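Play kitchen inventory, second pass

25/05/2022

The Sullalell table has been in use long enough that the top needed attention. It is matte white and marks easily. Smudges come off with a damp cloth and a little dish soap; scuffs mostly do not. I tried a melamine sponge on one corner and got a visibly shinier patch, so I stopped there. The drilled holes stay open for now. Filler would only have to come out again if I decide to mount a rail.

The pieces come from two lots. The older one is a Kimex box, which had the food. The newer one is from Imai and was sold as a 146 piece set, a figure that counts every sticker on the sheet. Scale is inconsistent between the two - the ketchup bottle spans a good part of a plate, while a strawberry would get lost on one.

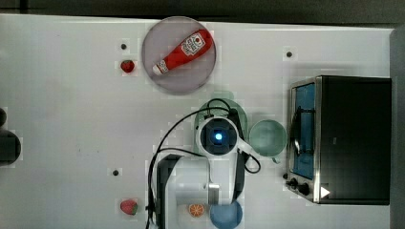
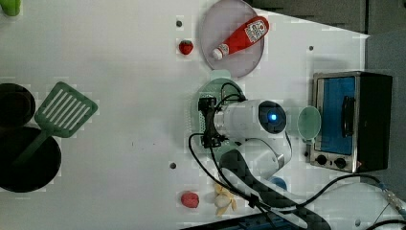
The ketchup goes on the lavender plate in both.

Storage is the part I keep changing. Sorting by color failed within a week, as too much of the food is red. Sorting by set failed too, once I could no longer tell which box a bowl had come from. The current rule is by shape: plates and dishes stacked flat, pans and pots nested with the utensils on top, food in a single Cesell bin with a lid. The bin holds around 6 liters and is just under full. Bottles go in upright or the lid does not close.

Cleaning is warm water, no dishwasher. The printed labels are paper under a film, and the film lifts at the corners if it soaks. I re-glued one with 500 grit scuffing underneath and contact cement, and it has held through May.

Still open: a shallow tray for the fruit halves, and felt pads for the base of the toaster oven.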